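スプリンクラー加圧ポンプ 頻回起動の件
受付窓口:Horgan消火設備保守センター
物件:Fistavville 物流棟(湿式スプリンクラー、警報弁4系統)
起票:Hoi-yan Wan(施設管理)
担当:Necati Kaplan(保守)
状態:解決済み

起票内容(Hoi-yan Wan)

お世話になっております。物流棟のポンプ室で、圧力維持用の補助ポンプ(ジョッキーポンプ)が頻繁に回っています。制御盤の起動回数カウンターが、日曜の朝に見たときは2,459でした。翌朝見たら2,542になっていて、差し引き83回です。以前は一晩に数回動くかどうかだったので、明らかに多いと思います。

主ポンプは起動していません。火災受信機にも警報は出ていません。床に水たまりもなく、天井の配管も見える範囲では濡れていませんでした。屋外の試験用排水口も見ましたが、水は出ていません。

カウンターの数字を毎朝ノートに書くのが習慣になっていたので気づけました。こういう調べものは好きなので、こちらでできる確認があればどんどん言ってください!

返信1(Necati Kaplan)

ご連絡ありがとうございます。カウンターの記録、これは本当に助かります! 起動回数の履歴が手元にある物件は意外と少なくて、いつもは「なんとなく増えた気がする」から始まるんです。最初から数字で話せるのはうれしいですね。

まず安全面の確認から。補助ポンプが動いて圧力を保っている間、スプリンクラー自体は使える状態です。制御盤は自動のまま触らないでください。うるさいからと停止側に切り替えてしまうと、圧力が下がったところで主ポンプが起動することがあります。

考えられる原因を、可能性の高そうな順に書きます。

1 補助ポンプ吐出側の逆止弁のシート漏れ(水が吸込側に戻っている)
2 末端試験弁や排水弁のわずかな漏れ
3 圧力タンクの空気不足(少しの圧力低下ですぐ起動してしまう)
4 圧力スイッチの起動値と停止値の幅が狭い
5 埋設配管の漏れ(ここは最後に疑います)

次の三点を教えていただけますか。補助ポンプが起動するときの圧力、停止するときの圧力、それから停止してから次に起動するまでの時間です。スマホのストップウォッチで十分です。5回分くらいあると傾向が見えてきます。

返信2(Hoi-yan Wan)

測ってきました!

起動 0.62MPa、停止 0.72MPa。5回ともほぼ同じでした。
間隔は16分、17分、17分、18分、17分です。

圧力計の針がじわじわ下がっていくのを見ているのは、地味ですが面白いですね。ポンプが回っている時間は毎回とても短く、起動したと思ったらすぐ止まります。
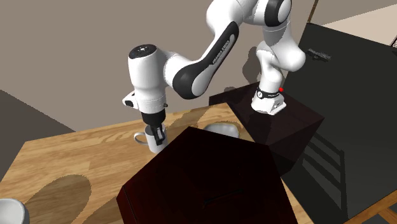 それと、圧力タンクの下のドレンを少しだけ開けてみようかと思いましたが、手順を知らないので触っていません。

返信3(Necati Kaplan)

触らずに止めてくださって大正解です。タンクの排水は仕切弁を閉める順番があるので、伺ったときに一緒にやりましょう。

間隔がこれだけそろっているのは良い手がかりです。どこかで一定の量が抜け続けているときの出方ですね。圧力スイッチの接点が不安定な場合は、もっとばらつきます。幅も0.10MPaあるので、設定値そのものは問題なさそうです。4番は候補から外します。

起動してすぐ止まるというのも気になりました。タンクに空気が十分あれば、圧力を戻すのにもう少し時間がかかります。3番の空気不足は、原因の一部としてありそうです。ただし空気不足だけでは圧力は下がりません。漏れが別にあって、空気不足がそれを大げさに見せている、という組み合わせを疑っています。

次は漏れの場所を絞ります。訪問前に、警報弁4系統それぞれの一次側と二次側の圧力を控えておいてもらえますか。読むだけで、弁の操作は不要です。

返信4(Hoi-yan Wan)

系統ごとの圧力です。補助ポンプが止まった直後と、次に起動する直前の二回読みました。

1系統 一次側 0.72→0.62 二次側 0.78→0.78
2系統 一次側 0.72→0.62 二次側 0.76→0.76
3系統 一次側 0.72→0.62 二次側 0.72→0.62
4系統 一次側 0.72→0.62 二次側 0.77→0.77

3系統だけ二次側も一緒に下がっています! これって見つけちゃいましたか?

返信5(Necati Kaplan)

見つけちゃったかもしれません! すばらしい記録です。

説明しますと、1、2、4系統は警報弁の弁体が閉じていて、二次側(ヘッド側)に閉じ込められた水の圧力がそのまま保たれています。ヘッド側に漏れがあれば、ここが一次側より高いままでいられません。3系統は二次側が一次側に追従しているので、二次側のどこかから水が出て、その分を一次側から補っている可能性が高いです。

もっとも、3系統の弁体がきちんと閉じていないだけ、という見方もまだ残ります。その場合は一次側の漏れに二次側が引っ張られているだけです。現地で切り分けます。Fung-ping Makと二人で伺いますので、作業中は受信機の前にお一人立っていただけると助かります。所轄への連絡と警備会社への通知は、前日までにお願いします。

訪問記録(記入:Fung-ping Mak)

立会い:Hoi-yan Wan様、Hoi-yan Lam様(受信機担当)
お名前が似ているので、以下Wan様、Lam様と書きます。

09:10 受信機を試験状態に。Lam様より、警備会社への通知済みを確認。
09:25 3系統の制御弁を閉。補助ポンプの間隔を計測開始。
09:25〜10:25 補助ポンプ起動なし。一次側0.72MPaで保持。
10:30 3系統の二次側圧力を確認。0.41MPaまで低下。二次側からの漏れで確定。逆止弁(原因候補1)と一次側埋設配管(同5)は除外。
10:40 3系統の末端試験弁を点検。弁の下流にある排水管に耳を当てると、かすかに流水音あり。排水管は壁の中を通って床下の排水桝に直結しており、屋外の排水口にはつながっていない。桝のふたを開けたところ、細く水が出ていた。

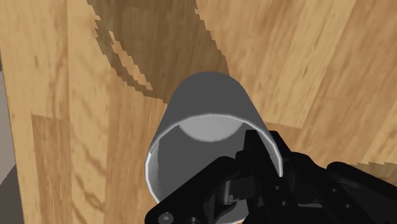
10:55 図面では末端試験弁の排水はすべて屋外放流になっている。3系統のみ、改修時に経路が変わったものと思われる。図面訂正が必要。
11:15 3系統の二次側を排水。末端試験弁を分解。弁座に細かい錆片がかみこみ、シート面に筋状の傷。手持ちのZommont製の同口径品に交換。
11:50 充水。末端から空気抜き。漏れなし。
12:05 末端試験弁を全開にして放水試験。流水警報の発報をLam様が受信機で確認。閉止後、排水桝への流れなし。
13:20 圧力タンクの仕切弁を閉め、排水。タンク内はほぼ満水で、空気層が足りない状態だった。空気を補充して復旧。
13:50 補助ポンプの手動起動、自動起動ともに正常。停止まで以前より長く回る。タンクが働いている証拠。
14:05 各弁の開状態を二人で読み合わせ、封印。受信機を通常監視に戻す。

返信6(Hoi-yan Wan)

昨日はありがとうございました。桝のふたを開けて水が見えた瞬間、三人そろって「あった!」と声が出ましたね。あんなに細い流れでポンプが一日中働かされていたとは驚きです。

今朝のカウンターですが、お帰りのあと一度しか増えていません! ポンプ室が静かすぎて、逆に落ち着かないくらいです。

質問を二つさせてください。
・錆片が出たということは、配管の中も悪くなっているのでしょうか。
・図面の訂正は、こちらで赤字を入れておけばよいですか。

返信7(Necati Kaplan)

一度だけ! いい数字ですね。

錆については、弁一つから出た分だけで配管全体の状態は判断できません。7月の点検のときに、3系統の枝管の末端を外して内部を確認させてください。管の内面を直接見れば、洗浄で足りるのか、もう少し詳しく調べるべきかが決められます。見積書には「内部確認」の一行で入れておきます。

図面は赤字でけっこうです。3系統の末端試験弁から排水桝までの線を描き足し、桝の位置に番号を振ってください。Yee-man Tsaiが正式図に反映して、Worbyの図面管理に登録します。ポンプ室に貼ってある系統図も差し替えますので、古いほうは剥がしておいてください。

毎朝の記録は、ぜひ続けてください。カウンターの横に次の欄を足しておくと、次に何かあったときさらに早く動けます。

・起動回数(前日との差)
・補助ポンプ停止中の一次側圧力
・各系統の二次側圧力
・3系統の排水桝の流れ(あり/なし)

二次側は気温でも動きます。倉庫の天井付近が暖まると上がり、夜に下がるので、毎日同じ時刻に読むと比べやすいです。

返信8(Hoi-yan Wan)

欄を足しました。時刻は朝8時にそろえます。一週間続けてみて、起動は一日に0回か1回でした。1、2、4系統の二次側も安定しています。3系統の二次側は0.75MPaで、ちゃんと一次側より高くなりました。

赤字の図面はTsaiさん宛てに送ってあります。このチケットは閉じていただいて大丈夫です。7月の内部確認、立ち会わせてください。管の中、見てみたいです!

クローズ記録(Necati Kaplan)

原因:3系統末端試験弁のシート漏れ(錆片のかみこみ)。圧力タンクの空気不足により、起動頻度が増加。
処置:末端試験弁を交換。圧力タンクに空気を補充。
残件:図面訂正(担当Tsai)、3系統枝管の内部確認(7月点検時)。

立会い、了解です。保護メガネと汚れてもいい服でお越しください。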